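Robot programming by demonstration

Robot programming by demonstration, also called teaching by demonstration or learning from demonstration, is a group of methods in which a person shows a robot how to carry out a task instead of writing out each movement as code. The person may guide the arm by hand, steer it from a distance, or perform the work while sensors follow. The recorded motion is then replayed, edited, or used to train a control model.

History

Early industrial arms were taught by moving them to a series of points with a control box known as a teach pendant. Paint-spraying arms were often led through a full stroke by an experienced painter, and the path was stored and repeated. Both methods worked well where parts arrived in the same place every time. They were less useful where objects shifted between cycles, and later research turned to recordings that could be generalized from many examples of the same task.

Methods

In kinesthetic teaching, the operator holds the arm and moves it through the task. The motors are set to offset the weight of the arm so that it can be pushed with little effort. The method needs no extra equipment, but the operator's hands and body may block the cameras, and two-armed tasks are hard for one person to teach.

In teleoperation, the operator controls the robot through a separate device. This may be a joystick, a handheld tracker, or a smaller "leader" arm whose joints are copied by the "follower." The operator can stand outside the work area, and the robot's own cameras see the task much as they will when the robot runs alone. Delay and the lack of a sense of touch are the main drawbacks.

In passive observation, the person does the task directly and the robot has no part in the recording. The motion must afterward be fitted to a machine whose reach and grip differ from those of a human hand, a difficulty known as the correspondence problem.

Recording and training

A single recording is usually called an episode or a demonstration. It commonly holds joint positions, gripper opening, and video from one or more cameras, all marked with a shared clock. Cameras fixed to the wrist are widely used for close work, as they keep the fingertips in view while the arm moves.

Operators are generally asked to vary the starting position of the objects and to include some recoveries from small errors. A model trained only on clean runs may fail once it drifts from the path it was shown.

Laboratory work

Bench chemistry and biology are common subjects for demonstration. Clear vessels are hard for depth sensors to measure, and liquids do not keep a fixed shape, so hand-coded routines tend to be fragile. The Kashindye project, led by Mwajuma Makokha at the Skemness laboratory, collected 458 teleoperated episodes of tube and pipette handling. Of these, 79 were set aside for testing. Each operator worked through five practice runs before recording began. A later study by Josphat Masanja used the same episodes to compare leader-arm control with kinesthetic teaching, and found that leader-arm recordings had fewer pauses near the rack.
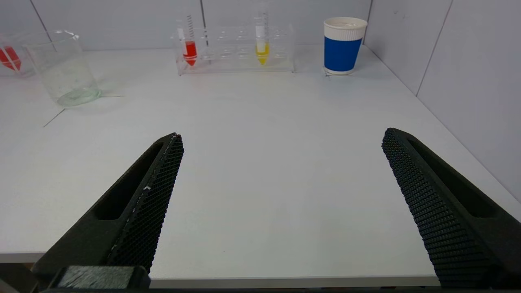

Open gripper with textured finger pads at a laboratory bench. Tubes of red and yellow liquid stand in a clear rack at the back, each holding a graduated pipette.

Limitations

The quality of a trained model depends heavily on the skill of its operators. Two people may solve the same task in different ways, and averaging their motions can produce a path that neither would choose. Collection is also slow. In the Kashindye project, preparing and resetting the bench took more than 3 times as long as the recorded motion itself.

See also

Teach pendant
Teleoperation
Imitation learning
Laboratory automation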